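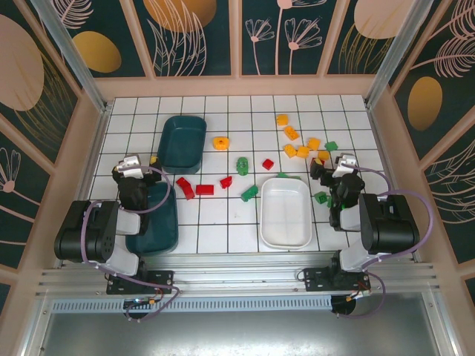

The optician in Lilledberg opened at nine, and I was at the door before that. My grandmother waited beside me in her good coat. She was 81 and she had decided, after many years of refusing, to have new glasses.

Her old pair came from Skistevmont, where she was a seamstress when she was young. One arm was fixed with black thread. She had sewn it so well that the thread looked like part of the design.

"I see enough," she always told us. But on Sunday she had put salt in the coffee, and then she had read a letter from the bank as a wedding invitation and asked me what she should wear.

The woman from the Jarman shop was young and patient. She asked my grandmother to sit and to look at the letters on the wall.

"Which line can you read?"

"I can read all of them," said my grandmother. "But I do not know this language."

The woman changed the lens, and changed it again. Is it better with the first or with the second? My grandmother took this question very seriously. She asked to see the first one more time. She asked if it was allowed to prefer the first for the left eye and the second for the right.

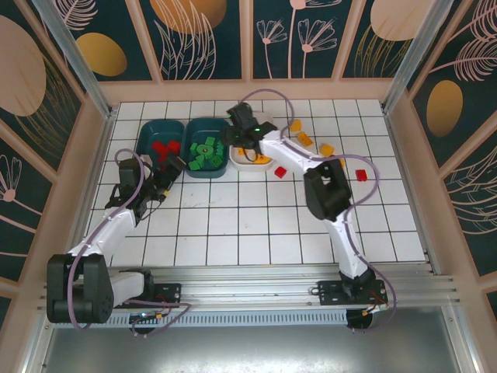 After this we had to choose the frame. There were 52 on the shelf for ladies, and she tried 6 of them. She did not like the gold ones, which made her look like the wife of a judge. She liked a brown pair by Arel, very simple, and then she turned over the small label and put them back.

"One hundred," she whispered to me. "For this I can buy a goat."

I told her that she did not need a goat. She thought about it for some time, holding the old glasses in her hand, and with her thumb she was touching the black thread.

We came back 2 weeks later. The woman put the new glasses on her nose and bent the arms a little behind the ears. My grandmother looked at the mirror only for a moment. Then she turned and looked at me, for so long that I became shy.

"You have your grandfather's chin," she said. "Since when?"

"Since always, Grandma."

She walked home without my arm, and she read to me aloud the name of every shop on the street.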